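Jurnside and Didbridge Community Help
Household and Tenancy > Furniture and Fittings

Pale mark on a table in a furnished let - who is responsible?

Asked by Shobha Palaniappan
September 29, 2018

I should be grateful for guidance on the following matter. I rent a furnished flat in Jostthorpe through a letting agent, Kulkarni. The tenancy ends in October. The inventory lists one dining table, "light wood, good condition", with no further remark. A cloudy ring has since appeared near one end, which I believe was caused by a serving dish. The agent has written to say that the cost of refinishing the whole top may be taken from my deposit, and has mentioned a figure of 500 pounds. No written estimate was enclosed.

I wish to know whether such a deduction is reasonable, and whether I may attempt a repair myself before the final inspection.

3 answers

Answer from Balakrishnan Kurian
Accepted by the person asking

The two parts of your enquiry are best taken separately.

1. The deduction. A landlord may ask for the cost of putting right damage that goes beyond fair wear and tear. The age of the item, its condition at the start and the length of the tenancy should all be taken into account. A landlord is not entitled to end up with a better table than the one that was let. You should write to the agent and request a dated estimate, the approximate age of the table and any photographs taken at check-in. If your deposit is held in a protection scheme, you may dispute the deduction through that scheme, and it is for the landlord to show that the sum is justified.

2. Your own evidence. Photograph the table before anything is done to it. Take the whole top first, then the mark, then the surface from a low angle with daylight across it, as a change in the finish is often plain from the side and invisible from above. Pale wood needs some care in this respect, for strong light will bleach out the far part of the top while the grain nearer to you stays sharp. Take a second set with the curtains drawn.

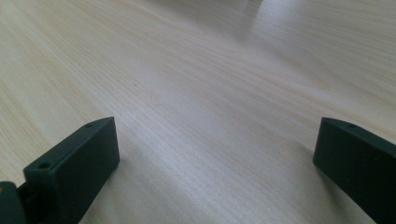

3. Repair. I would advise against any repair without written consent. Should consent be given, keep a copy of it together with receipts for materials. A white ring usually sits in the finish and can sometimes be eased with gentle treatment. A dark ring has usually gone into the wood itself and is work for a tradesman.

The form for disputed deductions used at our Didbridge advice desk is number 606. It may be collected from the front counter, and 7 days should be allowed for a reply.

Answer from Tharushi Akanda

I had the same trouble with a sideboard. A small amount of plain furniture wax on a soft cloth, left overnight and buffed in the morning, removed most of it. I did not ask the landlord beforehand and no objection was raised.

Comment from Ourania Vrettos: Members are reminded that wax may make later refinishing more difficult, particularly on oiled tops. The tenancy agreement should be read first.

Answer from Prakash Kurian

500 is far too much. My parents bought their table in 2000 and the whole thing cost less than that, chairs included. Refuse to pay.

Comment from Balakrishnan Kurian: The price of another table does not settle the matter - the estimate must relate to the table in question. A flat refusal may also delay the return of the part of the deposit that is not in dispute.

Comment from Shobha Palaniappan: I thank all who replied. I have written to Kulkarni requesting the estimate and the check-in photographs, and shall leave the mark alone in the meantime.

Related questions
Inventory signed by one joint tenant only
Scratches to a worktop present at check-in
How long may an agent hold a deposit after the keys are returned?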